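How to Read an Old Parish or Estate Register When You Are Not a Trained Historian

Many people come to old registers by accident. They look for a grandfather, or they want to know who built a mill, and suddenly they have before them 40 pages of brown handwriting. I was in the same position when I began with the estate books of Monis. I had studied history, but no one had taught me how to work through a long list of names and payments. This page explains the method I use now. It is slow, but it saves work later.

What you need before you start

You need copies of the pages, a notebook, and a simple table on your computer. I prefer to work from copies even when the archive lets me see the original, as I can write on them. Ask the archive for the finding aid, which is the short guide to what each box contains. Read it twice. In the Hikovton archive the finding aid told me that two volumes had been bound in the wrong order, and without this note I would have put a whole decade in the wrong place.

Step 1. Look at the whole volume first

Do not begin to transcribe on the first day. Turn all the pages and write down only the large things: where the handwriting changes, where pages are missing, where the clerk starts a new kind of list. The Monis register has 17 changes of hand. Some clerks wrote for many years and some for only one winter. When you know where one clerk stops and the next begins, you can learn each hand separately.

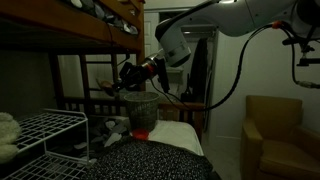
Step 2. Make an alphabet for each clerk

Choose a page that is easy to read. Copy every letter as this clerk forms it, small and capital, in a row in your notebook. Leave space for a second form, because many clerks wrote the letter "s" differently at the end of a word. Add the short forms too. A line over a word usually means that letters were left out, and the same few words are shortened again and again.

When you meet a word you cannot read, go back to your alphabet before you guess. A guess feels good for an hour, and then you see what you expect to see on every page after it.
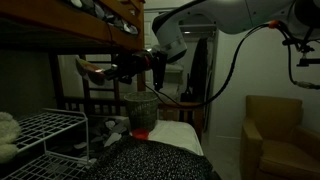 If the word is still not clear, put it in square brackets with a question mark and continue. I come back to my brackets at the end of each section. Very often the same word appears later in a better state, and then five or six brackets can be closed at once.

Step 3. Keep the spelling of the source

Write the names exactly as they stand, also when the same family is spelled in three ways. In your table, make one column for the spelling in the register and another for the form you have chosen. I made the mistake to correct the names while I was typing. After several months I could not say which spellings were the clerk's and which were mine, and I had to do 2,996 entries again.

The same rule is good for money, weights and measures. Do not convert them in the first column. Local measures were not equal from one district to another, and a bushel in Monis was larger than a bushel in Widimier. 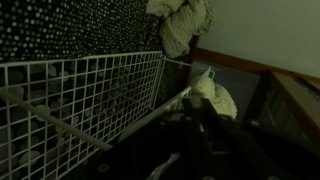
White wire panel and polka dot fabric.

Step 4. Check the dates

Old registers use church feasts, years of a ruler's reign, and sometimes a year that begins in March. Note the date as written, then the modern date beside it. If payments for the harvest seem to fall in February, the calendar is probably the problem - or the clerk entered his notes late, which also happened.

Step 5. Ask what the register was for

A tax list wants people who can pay. Servants, lodgers and widows without land may be missing from it, although they lived in the village. Read the first page and the last page for any statement of purpose, and compare with another source if you can find one. For Monis I used the court book, and it gave me a number of people whom the estate had never written down.

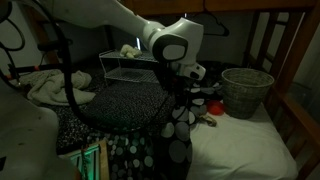
Step 6. Store your work so that another person can use it

Give every entry its volume and page number. Write a short text that explains your columns, your brackets and your choice of names. Keep 2 copies in different places - one of them not in your house.

Related guides
Dating a document without a date
Field names in the Widimier district
Using the Ekanayake map collection
Court books and what they leave out
Hikovton archive: opening hours and reading room rules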